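Trokberg Votes: Your Questions Answered
Home | News | Politics | Council | Elections | FAQ

Frequently asked questions about the council election

Last updated 11 Mar 2022

We receive many letters about the coming election for the Trokberg town council. On this page we collected the questions which come most often. If your question is not on the list, please write to the editors and we will try to add it.

What are we voting for?
The council has nine seats and all of them are open. Each member is elected for four years. The mayor is not on the ballot this time. In our town the mayor is chosen by the new council at its first meeting.

Who can vote?
Every resident who is 18 or older on election day and who is on the voter list. If you moved here from Iltidton or another town, you must ask to be moved to our list. It does not happen by itself, even when you already changed your address at the post office.

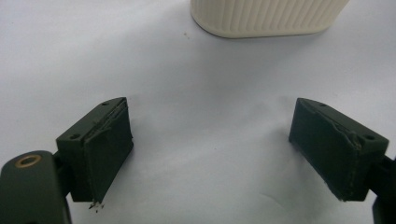 Cream-colored ribbed container on a white surface.

I moved inside the town. Do I have to register again?
You don't need to register as a new voter, but you must report the new address. The Ravn district and the old center vote at different places, and your name will be printed only on the list of one of them.

How can a person become a candidate?
A candidate must live in the town and must bring 1000 signatures from registered voters. A signature without a readable address is not accepted. We recommend to collect more than the necessary number. In the last election two candidates were refused in the final week for this reason, and there was no time for them to correct it.

Can I vote by mail?
Yes. Ask for the mail ballot at the town hall or by telephone. You must sign the outer envelope, not the ballot. A signed ballot is not counted.

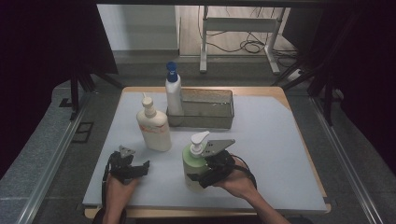
What happens if two candidates get the same number of votes?
The votes are counted a second time. If the result is still equal, the election office draws a lot in public, and both candidates may be present.

Is the Cerico bridge on the ballot?
The question about the bridge will have a separate vote in December. Some candidates speak much about the bridge in their meetings, so we understand why many readers mix these two things. The new council will decide the exact text of the question.

May I bring my children to the polling place?
Yes, small children can go with you behind the screen. They cannot mark the ballot for you.

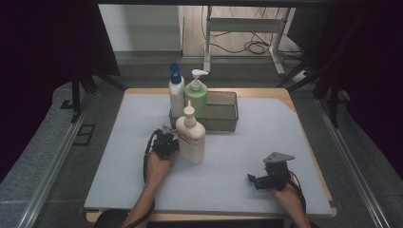

A reader from Ravn writes that the evening hours are too short for people who work in Iltidton and come home with the late bus. She asks if the polling place could stay open longer. We sent her question to the election office. For now the hours are the same as last time, but every person who stands in line at closing time has the right to vote.

Where will the results be published?
First on the door of the town hall, and then on our Council page. Mail ballots are counted last, so the first numbers can still change.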